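3 min read

Thursday, June 8, 2023

Handover policy, Wemo cell. Retrained overnight on 300 demos, 40 of them with the keyrings, which Ondo files under "rigid objects." Somebody there is an optimist.

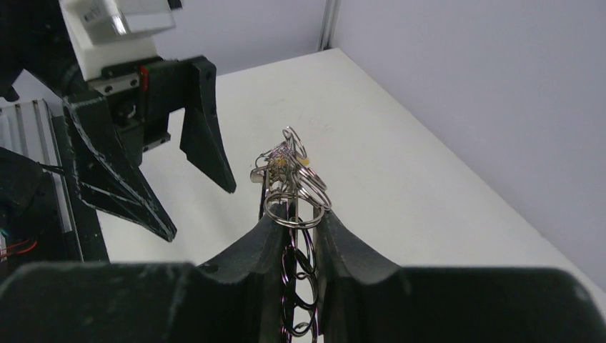 Loss looks lovely and means little. The trouble is deciding where the second gripper should close when half the rings sit piled above the jaw tips and the rest hang down through the gap in a chain. Grasp point labels assume one object with one middle. Trying per-ring labels next, 11 clips first, before I promise Trusero anything for August.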